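Zarkholm Soft-Grip Finger Pads, set of 8
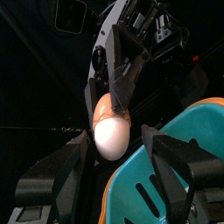
I get asked a lot which force limit to set before handling anything breakable, and my answer is always the lowest one that still holds! Our house rule at Zarkholm is 6 newtons to start, then up in tiny steps, and write the final number on the cell sheet. Pinch an egg by its upper sides, narrow end down, and you've got a lovely honest test piece (cheap too). Keep the second gripper's fingers open underneath until the first one has settled.

Pads need a proper look every 60 hours. Any nick or shiny patch, swap the pair, never just the one. And please redo your risk assessment after a swap, even if it's like for like – I nag everyone about this.

Fits Biltwood and Ticona fingers. Zenura adaptor sold separately.

Page updated 2024-03-09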